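Notebook, serial fiction ingest – November, 09:40

Picked up the chapter count problem on Harawira. The catalog page for Tronow says the serial is finished, but our index has it two chapters short. Title record 3218. Readers have been landing on a blank page after the courtroom chapter and then leaving one-star reviews on the translation, so this goes ahead of the cover art backlog.

Pulled the chapter list again from the Wesmont feed. Chapter 31 appears twice, once with the translator's note and once without. Chapter 35 is missing. The side story is filed under the main run with no number, and the sorter puts it before the prologue. Same fault as the spring import, I think, but that log was overwritten.

10:55. Tried sorting on publish time. Worse. The author reposted the early chapters after an edit, so the opening now lands behind the wedding arc. Reverted. Chapter order has to come from the author's own table of contents and nothing else.
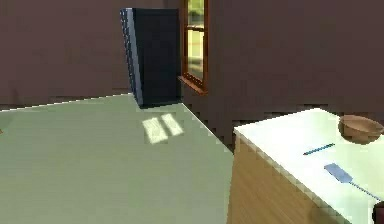

Wrote a short pass that reads the contents page, matches on chapter title, and falls back to the first line of text when the title is blank. It handles the duplicate correctly and keeps the copy with the note. The side story now sits after the epilogue, where the author has it.

13:20. Bogumił Mazurek checked the synopsis against the text. The blurb on Cillance names the wrong brother as the narrator and gives away the letter. He has a replacement, two sentences shorter. Genre tags: drop "comedy," keep "romance" and "historical." Rating and review count are left as they come from the feed – we don't edit those.

Still open:
Chapter 35. Asked Wesmont to resend. No reply yet.
Status flag. Leave as "complete" on Tronow, set to "partial" on our side until the text is in.
Translator credit. Two spellings in the record, need the one used in the print edition.
Run the new pass on the other finished serials before touching anything ongoing.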